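About Stamus

Stamus looks after washrooms, hand-washing corners and drinking water points in small workplaces. We are based in Tarkham and work in offices, workshops, studios, clinics and a few shared houses. Most of our customers have fewer than 30 staff and no one on the payroll whose job it is to refill the soap or change the water jug.

We clean, restock and tidy. We also supply and fit a small range of vanity units, bins and water dispensers for customers who need them. We don't do carpets, windows or kitchens with cooking equipment, and we will give you the name of another firm if you need those.

How we started

The company began as a bottled water route. We delivered jugs to offices in Tarkham and took the empties away. On most stops the dispenser stood in the same room as the sink, and drivers were regularly asked to wipe down the counter or take the trash out on the way back to the van. After a while we put those jobs on the price list. The cleaning side grew faster than the water side, and it is now the larger part of the business.

Today we visit 181 sites on a regular schedule and have 416 dispensers in service. Our storeroom and workshop are on the Pärn estate, at the east end of town. It has 732 square feet of shelving space for soap, liners, towels and spare parts, plus a wash bay where dispensers are stripped down and cleaned between customers.

What a visit covers

A standard visit starts with the sink. Personal things left on the counter are moved to one side, the countertop and basin are washed, and the drain is checked for hair and soap residue. Faucets are descaled when they need it. Drawer handles and cabinet doors are wiped, including the edges, where hand soap tends to dry and build up. Soap pumps are topped off or replaced. Then everything that was on the counter goes back.

Bins are next. We empty them, wipe the rims and fit fresh liners. Wire-mesh bins always get a liner, and they are washed out once a month because small scraps collect in the mesh. We prefer two bins in any room with a sink, one for tissues and paper and one for everything else, and we can supply the second one if you have the floor space.

The floor is done last, working from the far corner back to the door. Cleaning bottles are taken away with us unless the customer keeps their own supplies on site. 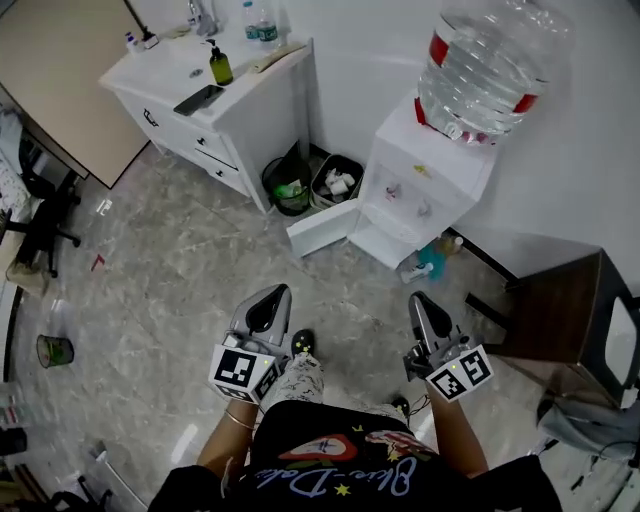
Drinking water dispensers take a little more time than the rest of the room. The outside is wiped down and the taps are cleaned with a food-safe sanitizer and a small brush. If the unit has a lower compartment, we open it, wipe the inside and check the door seal and hinges. Jugs are changed on request during the visit. A full jug is heavy, and we would sooner do it ourselves than have your staff lift one.

Every dispenser we own comes back to the workshop twice a year, and a replacement is left in its place. Dispensers owned by the customer can be serviced on site or at Pärn. We can work on most top-loading models, but please send us the model number before booking.

Small rooms

Many of the rooms we look after were not built as washrooms. They are corners of a larger room, or the end of a hallway, with a vanity against one wall and a water dispenser and bins fitted in wherever they would go. We are used to working in these spaces and can advise on layout before anything is bought or fitted.

Some things we usually recommend:

A vanity with drawers, so that spare soap and cloths are kept off the counter.

A narrow rectangular bin where there is a gap between the cabinet and the next item. Round bins are easier to clean but take up more of a corner.

Enough clearance in front of the dispenser for any lower door to swing fully open.

A hook or rail for hand towels. A towel folded on the countertop stays damp longer and has to be changed more often.

Supplies

Our own line of hand soap and surface cleaner is sold under the name Skevix. It comes in pump bottles and in refill cans, and customers on a regular schedule can have either one included in their visits. Empty cans are collected and reused. Skevix hand soap is unscented. If your staff prefer a different soap, we are happy to refill whatever you already have, provided it is labeled.

Liners, paper towels and tissues are bought in bulk and charged at a fixed rate per visit. We order liners in cartons of 1000 and don't ask customers to hold any stock.

Our staff

All of our cleaners are employed directly by Stamus and paid for travel time between sites. New staff spend their first four weeks working alongside someone experienced. After that they are given a fixed route, so that you will normally see the same person at each visit. When your regular cleaner is on vacation, you will be told in advance who is covering.

Working with us

We begin with a short visit to look at the room, with no charge and no obligation. You will then receive a written price with the tasks and supplies listed separately. Contracts run month to month. Prices are reviewed each October, and any change is sent to you in writing before it takes effect.

The office is open from 7:30 a.m. to 4 p.m. For jug deliveries only, please place your order before noon for delivery the next working day.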